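Closow canvas tote and pastel pots
Sold by Flemurow, small things for bags and drawers

Product information

The Closow is a tote bag in cream canvas with black handles and a pale lining inside. On the outer face there is a printed flower, large and with a white outline, on a dark navy ground. We sell it together with our small lidded pots, because many customers were buying the two things separately and asked us for one parcel.

The pots come in pastel colours: pink, powder blue, mint and lavender. The colours are mixed by hand when we pack, so two parcels are never quite the same. If you wish for more of one colour, please write it in the order note and Saeed Najafi will do his best with what is on the shelf.
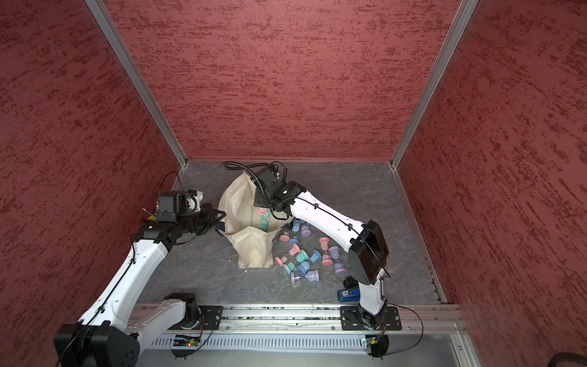

The canvas is soft and does not hold its shape alone. When the bag is full it stands well enough, but half full it will lean to one side. Some people like this and some do not. For those who prefer a stiff base, we can send a piece of card cut to size, free of charge. It is removed easily before washing.

How our customers use the pots

The most usual contents are beads, buttons, pins and the little screws which always go missing. Efe Akande, who teaches a sewing class on Wednesday evenings, keeps one colour for each pupil and carries everything home in the one bag. We do not recommend the pots for food or for liquids. The lids close firmly but they are not made to be watertight. 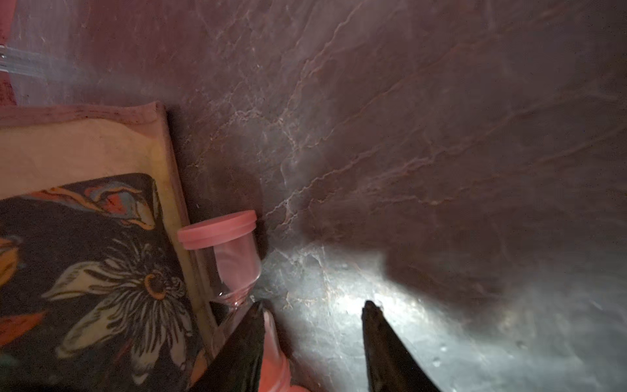

Clear pot with pink lid, beside the passion flower style design.

The flower was drawn by Farhad Golestani, who has made all our prints from the beginning. Please iron only from the inside and never directly on the print. After many washes the dark ground may become a little lighter, and this we do not treat as a fault.

Packing the bag

1. Open the mouth of the bag wide and lay the handles to the outside.

2. Put in the pots first, against one wall, and leave the other side free for flat things such as a notebook or folded cloth.

3. Check that every lid is pressed down. A pot which opens in the bag is a long evening of picking up beads.
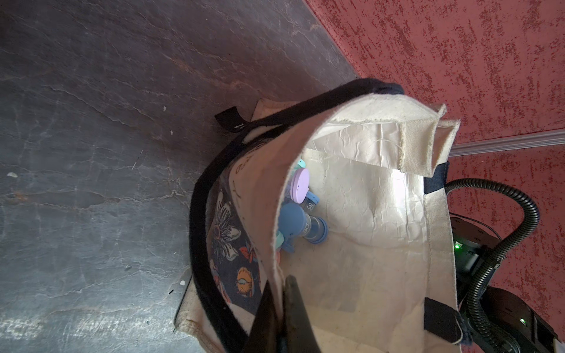
4. Fold the top edge over once if you are going to carry the bag in rain. There is no zip.

Care and delivery

Wash at 30 degrees, alone the first time. Dry flat. The pots can be washed by hand in warm water with a little soap.

Orders placed before 4 in the afternoon leave us the next working day. Returns are accepted for 15 days if the bag is unwashed. For shops and schools we give a lower price from 70 bags, and for this please ask for Nivaldo Camargo.

Spare lids are sold separately in all four colours. New stock of lavender is expected in June.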